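Session 6: Seating plans and sightlines in a converted auditorium

Reading before class: the handout on house management, and the short piece by Tegwen Price on refitting older single-screen theaters.

Last session covered ticket pricing. Tonight moves to the room itself, and how an operator decides what to keep when an older movie theater gets new seats. The running case is the Nivinau, a neighborhood house with one large auditorium and one small one.

## 1. What changes when the seats change

A recliner takes up more floor than a fixed seat. The row has to be deeper so that people can get past when the footrests are out. In the large auditorium at the Nivinau, 16 rows became 13. The small auditorium lost 2 rows and kept its old center aisle.

Fewer seats doesn't always mean fewer tickets sold. Most weeknight shows never filled the old room. The loss shows up on opening weekends and at holiday matinees, so those are the shows to model first.

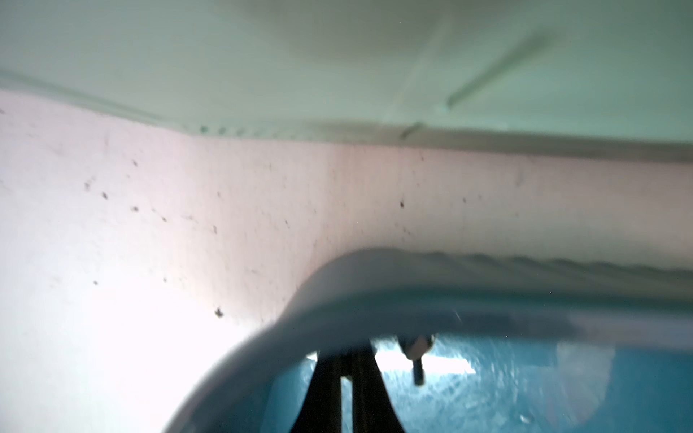
Chrysanthi Drakos disagreed with this when the course last ran. In her view the weeknight figures are a poor guide, as people stayed away partly on account of the old seats, and a room that had always been comfortable would have drawn bigger crowds all along. Keep her point in mind for the assignment. If you assume demand stays the same after a refit, say so and explain why.

## 2. Sightlines

A sightline is the straight path from a viewer's eye to the bottom edge of the screen. If the head in front crosses it, part of the picture is lost.

Three things affect it:

- the rise from one row to the next
- the height of the screen's bottom edge
- how far back the seat leans

The third one gets missed. A person lying back has a lower eye level than a person sitting up, and the person in front may be upright. Check both cases. At the Nivinau the architect checked only the first, and six seats near the back had to be sold at a discount until the risers were rebuilt.

Raising the screen helps the back rows and hurts the front ones. Viewers in the first two rows already look up at a steep angle. A recliner makes this easier on the neck, and that is why many operators put them in the front rows first.
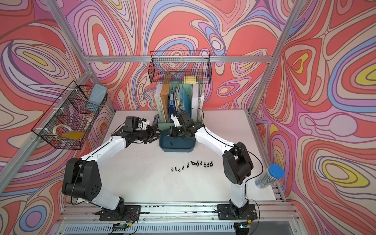
Staggered seating is the other common fix. Each seat is set so that the viewer looks between the two heads in front. It costs a half seat at the end of every other row and needs no change to the floor. It works less well with wide recliners, where pairs share a console and the gaps no longer line up.

## 3. Sound

Empty high-backed recliners soak up more sound than the old seats with thin padding. After a refit the room should be tuned again, once with nobody in it and once with a test audience. Side speakers need to be re-aimed if rows have moved. Bartosz Pawłowska's notes from the Cikholm refit give the order he followed:

1. Center channel, from a seat two-thirds of the way back
2. Left and right
3. Surrounds, side walls before the rear wall
4. Subwoofers

He went back to the first step after finishing the fourth. Allow a full morning per auditorium. 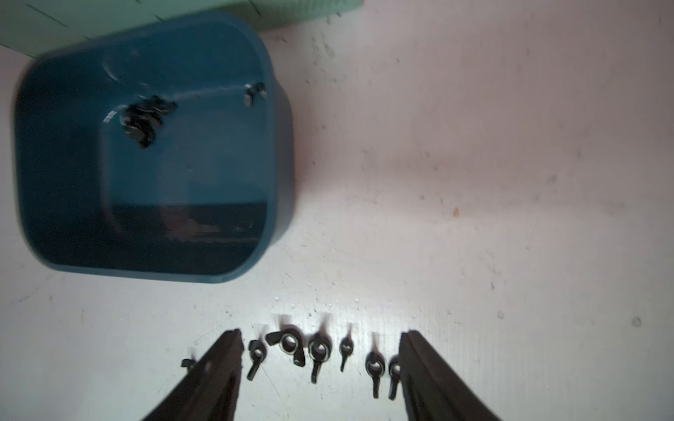

Tuning should also be done with the air handling switched on. A fan that seems quiet during setup can be easy to hear in a dialogue scene. Ask for the fan to be run at its summer setting, even if the work is being done in winter.

## 4. Assignment

Draw a seating plan for the small auditorium at the Horkberg, using the floor plan handed out in class. Include:

- a row count before and after
- one side-view sightline drawing for the back row
- a paragraph on which shows would lose sales

Hand drawings are fine. Work in pairs if you like, but turn in separate paragraphs. Erlinda Maglaya has the spare copies of the floor plan. Next session is on concession stands and lobby lines, and we start at 6 as usual.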